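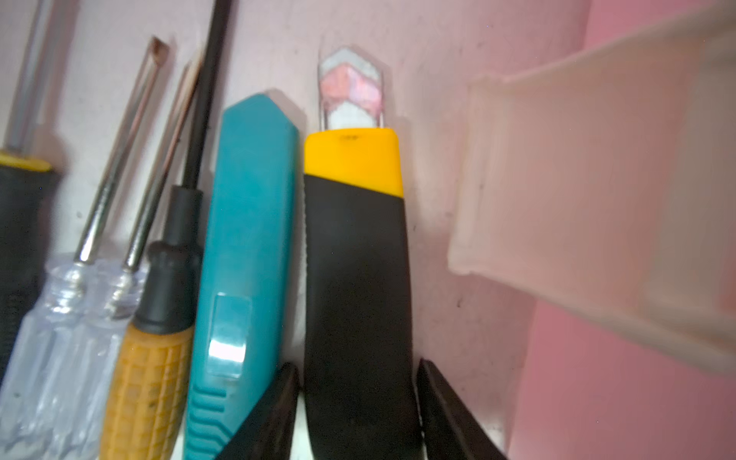 Bench Upright Tool Rack, Mistby pattern

Used hand tools shown. Rack sold on its own unless you order the mixed lot below.

Overview

Most tool racks are sold with a promise that they'll change the way you work. We've been selling them out of the Wadesby shop long enough to doubt that. A rack holds tools. If you put them back, you'll find them tomorrow, and if you leave them on the windowsill you won't, whatever you paid for the rack.

So read this page with that in mind. The Mistby is a plain narrow stand that keeps screwdrivers and knives upright in a tight row at the back of a bench. It suits people with a small bench and a drawer that has become a nuisance. If you already have a good wall panel and the space in front of it, keep your money.

What it holds

Screwdrivers, mostly. Clear-handled ones, rubber-gripped ones, long shafts and short, flat or cross. They can go in handle down, so the tips are on show and you can pick the one you want by looking at it. Some people hate this. Gun-woo Do, who looks after our repair bench, stores his the other way round and thinks tips-up is asking for a poked hand. He has a point if the bench is deep and you reach across it. On a shallow bench against a wall we haven't found it a problem, but we wouldn't put it at a child's height either way.

Utility knives fit as well, both the chunky retractable kind with a slider on the face and the slim snap-off kind. Retract the blade before a knife goes in the rack. A snap-off blade left run out is the one thing in a row like this that will cut you while you're reaching for something else.

What doesn't fit: anything with a T-handle, most ratchet drivers, and pliers. We've been asked for a plier version many times. Pliers splay, they take up the room of three screwdrivers, and they hang better than they stand.

Specifications

Length: 274 mm
Rows: one
Fixing: free-standing, or two screws through the back (not supplied)
Colour: white
Stock code: 2168
Assembly: none
Made for us by: Hukier

There's no load rating on this page. Hukier gave us one, we tried to work out how it had been measured, and we couldn't, so it's been left off. Fill the row with ordinary hand tools and it will cope. Don't stand a pry bar in it.

About the "universal fit" claim

The carton says universal fit. We've asked for the wording to be changed and the carton still says it. Thick handles with a wide collar sit proud of the others, and if you put two fat ones side by side the second will lean. Thin clear handles have the opposite trouble and lean because they've got room to. You can sort most of this out by alternating thick and thin, which looks untidy and works well enough.

Tight spacing is the price of a short rack. Your fingers go down between neighbours to get at a handle, and anyone with large hands will knock the next tool along. Elfriede Lüthi returned hers over exactly this and we refunded her without argument. If you wear gloves at the bench, we'd suggest the wider Iyengar rail. It costs more and takes up more wall.

The mixed used lot

You can order the rack with a lot of used hand tools. Lots are made up from what comes across the counter, so yours will differ from the next person's. Expect screwdrivers from several makers and usually a knife or two.

Please understand what used means. Textured grips hold dirt in the pattern. Clear plastic handles pick up scuffs. Flat blades may be brownish near the tip. We check that shafts are straight and handles aren't cracked, and we throw out drivers with rounded or chipped ends. We don't polish anything. A polished old screwdriver drives a screw exactly as well as a grubby one, and we'd have to charge you for the polishing.

If you want a matched set with every handle the same colour, buy one new. There's a fair argument that a mixed bunch is easier to live with anyway, as you learn the yellow one is the long one and stop looking. I wouldn't pay extra for that argument, but I've noticed it's true of my own bench.

Cleaning

For handles, warm water, dish soap and an old toothbrush. Work the brush into the grooves and the raised squares on patterned grips, then dry everything before it goes back. Don't soak a screwdriver overnight.

For a little rust on a steel shaft or tip, use fine steel wool and a drop of light oil, then wipe the oil off. Skip the expensive rust removers unless you already own one. Keep solvents away from clear plastic handles; some of them will cloud or craze.

Lift the tools out now and then and tip the rack over a bin. Grit and sawdust collect at the base, and a pale rack shows all of it.

Questions we get

Will it mark the wall?
Yes, in time. Handles and shafts knock against paint behind the rack, and a pale wall shows it sooner. Stand the rack a finger's width off the wall, or accept the marks.

Is it stable without screws?
When it's full, yes. When it's half full and all the heavy drivers are at one end, it's less convincing. Spread them out or screw it down.

Can I join two together?
You can push them up against each other. There's no connector, despite a drawing on the back of the carton that suggests one.

Does it come in other colours?
No. Black was tried in April and the dye rubbed off on clear handles.

Customer comments

"Does what it says except for the universal part. My big driver leans. Everything else stands up straight." Byung-chul Yook

"I expected to send it back and didn't. Still think it's dear for what it is." Hae-won Won

"Would've liked another few centimetres. Bought a second one in the end, which I suppose was the idea." Eun-seong Kwak

Ordering and returns

Hukier's minimum run is 1,000 racks, so we have plenty and you don't need to hurry. Pick up from the Wadesby counter or have it posted. Returns are accepted within 7 days of delivery, used or unused, as long as the rack isn't broken. Mixed lots can be returned only as a whole lot, with the knives retracted and taped shut in the parcel.

Page checked Mon 27 August. Prices are on the counter list and in the cart.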